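LITVILLE, May 25, 2020 – Pandavier, the family-run maker of pretend food and play kitchens, is happy to announce Lunch Counter, a new set for preschools, libraries and busy living rooms everywhere.

The idea is as simple as lunch itself. Children stack the bread, the lettuce and the filling however they please, put the sandwich on its plate, and use the clear trays for serving or for sorting everything when play is over.

"We spent a whole winter arguing about sandwiches, and I enjoyed every minute of it," said Ezequiel Quintero, founder of Pandavier. "Kids care very much about what goes between the bread, and they'll let you know – loudly! – when you've left out the lettuce."
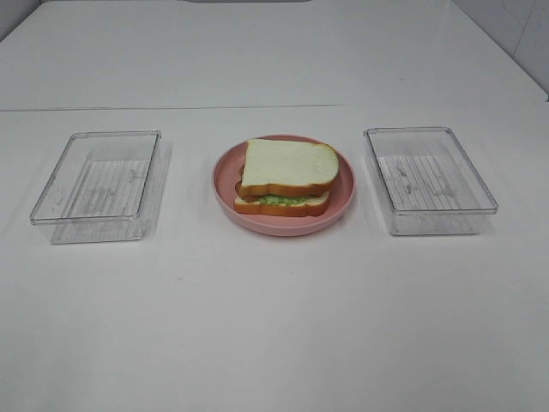
Where to Find It

Lunch Counter goes on sale in October at the Ochoa toy shops and at our own store in Istthorpe. The first run is 1,000 sets, and 165 of those are going to preschool classrooms in and near Litville, with our love and thanks to the teachers.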